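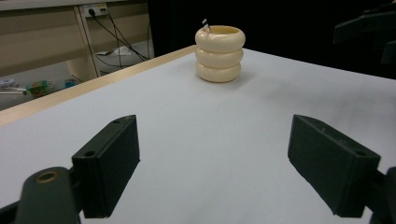 Minutes of the review meeting on the Vudar hand-held gripper kit, Lamville workshop, 2020-09-17. The meeting was opened with the question left over from July, whether we keep the kit after the trial period or send it back to Quintero. The test object stays the same as before, the cream cup of stacked rings on the white table, so that the results can be compared with the older ones. It was remarked that the glossy surface of this cup is a hard case for the flat black finger pads, and that a box with straight sides would give us nicer numbers but would teach us less.

**1. Results of the trial**

The operators made 32 grasps with the standard pads. In 5 of them the cup turned in the grip and the grasp was noted as failed. The supplier's sheet does not say what kind of object their own figures are made with. We will ask for this in writing.

Two members find the handle comfortable for short work. One member finds it too heavy at the front after a longer session and wishes a strap. The supplier offers a strap in the catalog, but it is not in the basic kit.

**2. Finger pads**

The pads are fixed with two screws each. Changing a pair is easy, but the screws are small and one was already lost under the bench. Decided: a small box of spare screws is ordered together with any further pads.
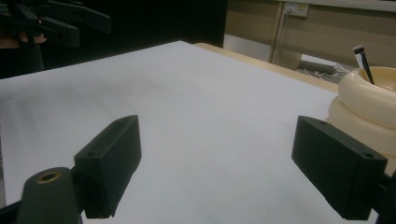 There was a longer discussion about the softer pads from Fledon. They are sold as fitting the Vudar fingers, but the drawing they sent shows a different distance between the holes. Before we pay for a set, we want one sample pad to try. The meeting was not in agreement if soft pads are needed at all. One opinion was that the failed grasps came mostly from closing too fast, and this is a matter of training.

**3. Price and service**

The offer from Quintero is 700 for each kit, with the case and one spare pair of pads. The service contract is separate and runs for 3 years. It covers repair of the mechanism but not wear of the pads. The meeting finds the service price too high for a tool with so few moving parts. It was decided to ask for the kit price without the contract, and for the cost of a single repair.

**4. Open points**

- Written answer from Quintero about the test object and about single repairs: still to be requested.
- Sample pad from Fledon: to be ordered by the workshop.
- A second series with the same cup, closing slowly, with the standard pads.
- The manual has two pages where the text and the drawing do not agree. These are marked and will be sent back to the supplier.

The decision to buy is moved to the next meeting. Until then the kit stays in Lamville and may be booked in the workshop list as usual.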